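**Ticket 939 - drawer organizer too short for folded sweatshirts**
Product: Hollora bed-side drawer set, 8 compartments
Opened by: Yuzuki Hayashi
Sunday, December 9, 2018

Hi! So I bought the Hollora set in July and only got serious about it this weekend, when I dumped my whole closet on the bed and started over. T-shirts, great. Socks, great, I love the sock part. Sweatshirts are the problem. I fold them the way the leaflet says (sleeves in, bottom up, then in thirds) and they stand up too tall, so the drawer catches on the top fold and won't close. If I push down on it, it closes, and then it won't open again. I had to get it out with a spatula.

Things I've tried so far:

- Folding in quarters. Fits the height, but it's so fat that only one goes in each compartment.
- Rolling. They fit! Then they unroll overnight and the drawer jams anyway.
- Taking out one divider. Better, but everything leans over and I end up with a heap.
- Turning the drawer around. No idea why I thought that would help.

My drawer is 200 mm deep on the inside, I measured it twice. The leaflet doesn't give a height for the finished fold, it just says "compact," and I guess my idea of compact is different from Hollora's.

I think it's the cuffs and the waistband. The body of a sweatshirt folds down pretty flat, but anything ribbed springs back up, and the thick printed ones are the worst - the lettering makes the front stiff and it won't crease where I want it to. My green one with GOOD across it in big dark letters has been folded and unfolded more times than I can say.

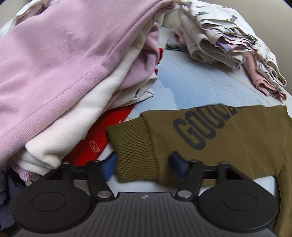

Toshio Nishimura replied that the thirds fold in the leaflet was written for T-shirts and that sweatshirts need the cuffs tucked inside first. Lay it face down, fold each sleeve straight down the back, turn the cuff under toward the middle, and only then fold the bottom up. He also asked which divider I'd taken out, and whether I had the Ammont drawer or the Oshima one, as the Oshima is shallower.

It's the Ammont, and I took out the second divider from the left.

**Update, same evening:** OK, the cuff thing works! Folded that way, the plain ones go in and the drawer closes with no pushing. I put the divider back too. The printed ones are still a little proud at the top, so I've laid those flat on the closet shelf for now.

Still open: could the leaflet get a drawing for sweatshirts? And do you sell the taller drawer on its own? The Grullbridge store only had the full set and I really don't need more sock compartments.

Status: waiting on parts info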